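Kitchen > Storage > Pantry & Cabinet > Reviews

Himorlow 2491 Shelf Riser: Small Thing, Big Change to My Pantry

I have a deep pantry cabinet and a bad memory, and between the two of them I've bought a lot of chickpeas I already owned. The back row of any shelf in there might as well be in another county. So when my old plastic step shelf finally cracked down the middle (it had been bowing since September), I went looking for something sturdier, and I ended up so happy with it that my sister has had to ask me to talk about something else.

The Himorlow 2491 is a riser. It's a flat wood top, 13 inches wide, standing on wire legs. You put it at the back of a cabinet, line up cans on top, put more cans in front and under, and now you can read the labels on everything. I bought the 2-pack from Erdem, the kitchen store over by the post office, where they let me take one out of the box and lean on it first. I leaned pretty hard!

Setup took me less time than clearing out the cabinet did. The legs fold out and click into little brackets under the top, and they really do click, you can hear it. My first one had a slight wobble out of the box, and I was ready to be annoyed, but I had one leg in only halfway. Pushed it home and the wobble went. There are rubber caps on the feet, and so far they've stayed put, even with me dragging the thing forward every time I want something from underneath (you're supposed to lift it, I know).

What I love most is the wood. I'd been using the Standari wire one in the other cabinet, and it's a perfectly decent shelf for mugs, but small cans tip on the wires. Tomato paste was hopeless. Tuna was okay as long as you never bumped it. On a flat top you can slide a can sideways with one finger and it just goes. It's quieter too, which I didn't expect to care about, except that I make coffee before anyone else is up and the Standari rattled like a shopping cart.

The height is well judged for regular soup-size cans. They fit underneath with enough room to get your fingers around them. Tall cans don't fit under, and neither does the big olive oil, so those live in front. If most of what you keep is in tall jars I'd measure before you buy, as the legs don't adjust and there's no taller version that I could find.

Now for the grumbles. The finish is thin. I set down a can with tomato juice on the bottom and left it overnight, and there's a faint ring that a damp cloth won't shift. A little mineral oil helped. I've since oiled both tops all over and they look warmer and wipe down better, so I'd do it on day one. Also, there's no lip on the back edge, so a can pushed too far can drop behind. I stuck a strip of cork on the cabinet wall and haven't lost one since.

I did try clipping an Illutance puck light to the underside so I could see the lower row, and it fits between the legs fine, but the battery door faces up and you have to take the whole thing off to change it. Probably better to stick the light on the cabinet ceiling and let it shine down the front.

Would I buy it again? I already have! There's one under the bathroom sink, and another on the counter holding up the spice tins, and I'm looking at the linen closet with new eyes. If it only did cans I'd still be thrilled. I haven't bought a duplicate chickpea in weeks, and on Saturday I found a can of lychees I'd been hunting for since the holidays.

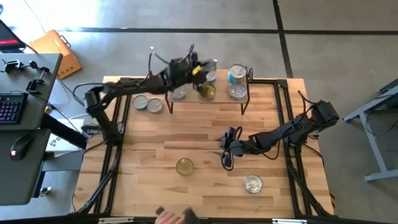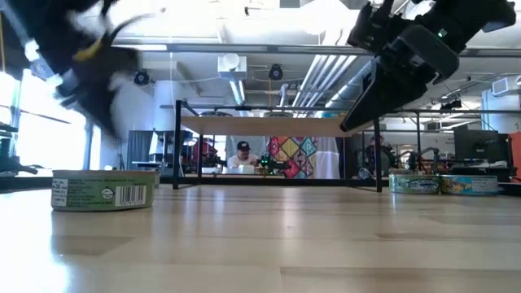
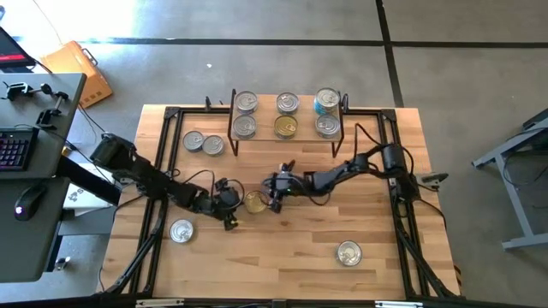
Last photo: cans on the tabletop and up on the small raised shelf.

Filed under: Cabinet & Pantry, Shelves and Risers, Things We Kept

Comments

Got these for my mother's kitchen and she's 100 percent sold. She can't reach the back of anything, so having it all up where she can read it has been wonderful. Second the advice on mineral oil.

Do the legs scratch a painted shelf? Mine is fresh white paint and I'm nervous.

Mine hasn't scratched, but I put felt dots over the rubber caps just in case.

I still like my Standari for plates. Agree about the tomato paste though, mine fell over every single time.

Cork strip is a great idea, thank you. I have a whole family of tuna cans living behind the shelf.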